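Something on the Stove
Why the toy kitchen still earns its corner of the house

If you have ever been served an invisible cup of tea by a three-year-old, you will know that there is a proper way to drink it. You blow on it first. You say it is lovely, you ask whether there is any more, and then you are brought a plate with something quite unsuitable on it and expected to eat that as well. I have been eating this way, on and off, for most of my adult life (first as an aunt, then as a mother, and now as the person at family parties who is always found on the floor), and I have come to hold rather firm opinions about play food.

My first opinion is that there should be less of it. Last May I spent a morning at Millet, the old toyshop on the high street in Pradness, where the play kitchens take up the whole of the back room. The biggest boxed set on the shelf had 163 pieces. It was very handsome and I would have wept for it at the age of five, but I kept thinking of the bottom of the toy box at home, where all the single peas go to live. A child playing restaurants wants a plate, a bowl, a bit of fruit and something to squirt. The rest can be imagined, and generally is.

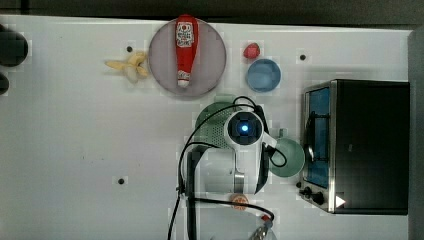 The ketchup matters more than you might suppose. Of everything we ever owned, it was the bottle that went missing under the sofa most often and was most bitterly mourned, and I think it is the squirting noise that does it. You can put ketchup on a banana, on the cat, on a picture book. In our house it was a meal in its own right for the whole of one winter, laid on a plate and carried in with great ceremony, and we were charged 15 pounds for it, service not included.

Then there is the matter of the cooker. When I was small ours was a cardboard box with rings drawn on in felt pen, and it did very well until somebody sat on it. Now you can have a toaster oven with a door and knobs and a rack, or a full wooden range by Huseo, which Millet had in the window at 95 pounds and which I walked past twice before going in. I would still say to anyone who is wondering: buy the small thing that goes on a table. It can be moved, it can be put away before supper, and two children can get round it without anybody's elbow going in anybody's eye.

Do look at the knobs, though — they are what little hands go to first. And look for pieces big enough to be found again. I have a great fondness for a banana with its peel open, since it seems to say that lunch is under way and you had better sit down.
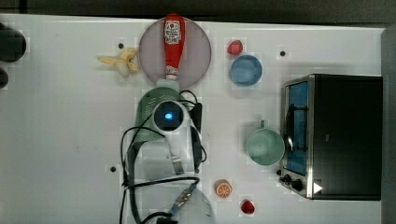

Margery Dunstow

Storage is where most of us come unstuck. We tried a wicker basket, which swallowed everything, and then a set of little drawers, which were much too grown-up and were filled with gravel from the path by the Tuesday. What worked in the end was a washing-up bowl. Everything went in, the whole lot was rinsed on a Sunday night and left to drain on a towel, and by breakfast the café was open again.

You needn't buy new, either. The Wiltenine toy library, upstairs from the baths in Pradness, has nearly 200 families on its books, and its play kitchen boxes go out for a fortnight at a time. Mine came home with one egg cup, a colander, four plates and a rather battered pineapple. We had eleven days of pineapple soup, and I was asked, quite kindly, to leave a bigger tip.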